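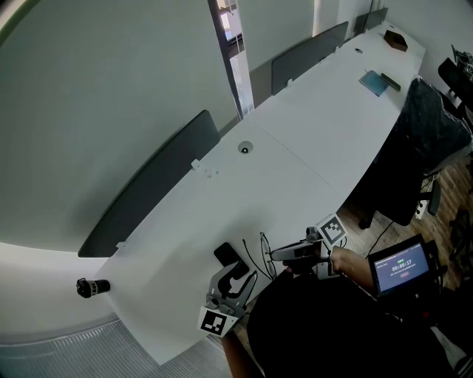
Platlow, enero

El kit Gedon: una pinza de mano para enseñar a los robots

Un robot no nace sabiendo coger unas gafas. Alguien tiene que mostrarle el movimiento, y una manera de hacerlo es usar una pinza que sujeta una persona. El kit Gedon, que vende la empresa Wegener, sirve para eso. En esta ficha se explica qué contiene y cómo funciona.

La pinza

Es una herramienta gris que cabe en la mano. Tiene dos dedos curvos que se abren y se cierran, como los de un robot. La persona la agarra, la acerca a un objeto y lo levanta. Los dedos son la parte importante: si el robot va a trabajar con dos dedos, la demostración también se hace con dos dedos y no con los cinco de la mano.

El cubo de cuadros

Cada pinza lleva un cubo con dibujos en blanco y negro. Se llaman marcadores. Una cámara reconoce el dibujo y el ordenador calcula dos cosas: dónde está la pinza y hacia dónde apunta. Se usa un cubo porque tiene varias caras — cuando la mano gira y una cara se esconde, suele quedar otra a la vista. Si los dedos de la persona tapan el marcador, el cálculo falla. Por eso conviene sujetar la pinza por la empuñadura.

El cronómetro

En la pantalla pequeña aparece un tiempo escrito así: 00:00:17. Se lee de izquierda a derecha: horas, minutos y segundos. En este caso son 17 segundos.

Qué se puede practicar

El cuaderno del kit propone 21 ejercicios. Los primeros se hacen con una sola pinza: levantar un lápiz, mover una caja pequeña. Los últimos necesitan dos pinzas, una en cada mano, y son más difíciles. Cada ejercicio se repite muchas veces, con el objeto en sitios distintos. El programa Ellska, incluido en el kit, guarda las repeticiones y permite borrar las que salieron mal.

Wissam Sleiman, técnico de Wegener, completó el cuaderno entero con 751 repeticiones. El ejercicio que más le costó fue el 19: abrir un estuche con una pinza mientras la otra lo sujeta.

Palabras útiles

Pinza: herramienta con dedos que agarra objetos.
Marcador: dibujo que una cámara puede reconocer.
Repetición: una demostración completa, de principio a fin.

Edad recomendada: a partir de 10 años, con un adulto. Los dedos de la pinza pueden pellizcar.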